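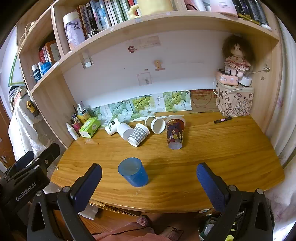

3.2 Release patterns and single order

The second part of the study looks at how dance labels space out singles before and after an album. We took the catalogue of Brosteo, a small electronic label, and logged every track it put out over 5 years, 1,357 in all. Remixes and radio edits were counted as separate releases when they had their own catalogue number. Live recordings were left out.

For each album we noted which tracks had come out as singles, where they stood in the running order, and how many weeks lay between the single and the album. Guest vocalists were recorded from the sleeve notes. The track title often leaves the singer out, and a search by title alone would have missed almost 100 of the vocal tracks in the set.

Fig. 4. Cups on a desk.

Singles released before the album came mostly from the first half of the running order. Those released afterwards were spread more evenly, and several were closing tracks. The Vida series, which the label sells as short albums of six tracks, does not follow this pattern and is treated separately in Section 3.4. Its singles appear on the same day as the album.

We then compared the label's own figures with plays on Stisavau, the streaming service used in the first part of the study. Tracks with fewer than 300 plays in the first month were dropped, as a single playlist could change their rank. Among the rest, a vocal track issued after the album gained more plays in its second month than an instrumental one. The gap was smaller for tracks released in December, when the service fills its front page with yearly lists.

The club returns from Brolivthorpe cover only part of the period and come from one venue. They are used in Section 4 as a check on the order of the tracks and carry no weight in the model.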